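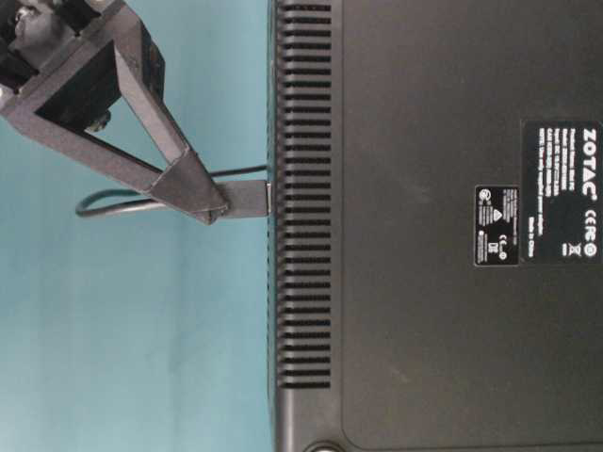 The underside of the ZOTAC, small print and all.

I have reached the age where I read the bottoms of things. Plates in other people's houses, kettles, and as of Wednesday evening, a small black computer that has been living in a drawer since we moved. The label on this one has a bin with a cross through it, a couple of CE marks and several lines of writing fit only for ants. I got as far as the bit about the power adapter and had to go and find my other glasses.

The power adapter is, of course, the problem. You're meant to use the one it came with. I have a shoebox containing every adapter I've ever been given, and not one of them says what it belongs to, because in 2-something-or-other years of adult life I never once thought to write it on a bit of tape. Three of them fit. I tried none of them and rang Andor Csizmadia instead.

Andor sold me the thing in the first place, from his spare room, when he was clearing out after Arkmont let half the office go. He wanted 200 quid, I offered 73 as a joke, and we ended up somewhere in the middle with a curry on top. He remembered the curry in some detail. He thought the adapter might be "the heavy one". They are all heavy ones.

Anyway, the plan is that it goes behind the telly and holds the music, the photos and the scans of my mother's recipe cards, all of which currently sit on a Trokivix hard drive that makes a noise like somebody eating toast. I've been promising to do this since last November. The recipe cards alone took me 18 evenings to scan and I'd rather not do them again, particularly the dumplings, which go over both sides of four cards and contradict themselves on the third.

Before any of that I gave it a clean. Old paintbrush, the soft one, along the vent slots on the bottom, then a wipe with a barely damp cloth. I'd recommend doing this away from your tea. Then I stood it on end to have a look at the back and work out which leads I'd need, and this is where I got a bit carried away. There are two Ethernet ports. I own one router, and it's in the hall. There are four places to plug in a screen, and I have one telly and a monitor with a line down it. Three blue USB ports in a row, which I will fill by the weekend with things I don't need. Also a slot for a security lock, should anyone break in and ignore the bicycles.

The gold connectors are for aerials. The aerials are in the loft, I think, in the box marked KITCHEN MISC.

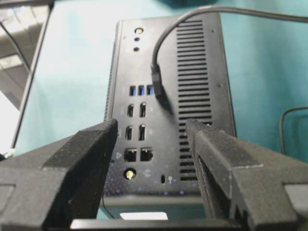
What I still need to find

The aerials, see above. A screen lead long enough to go round the back of the Fodor cabinet, which was built by someone who hated wires and drilled a single hole in it the width of a pencil. The right adapter. A drill.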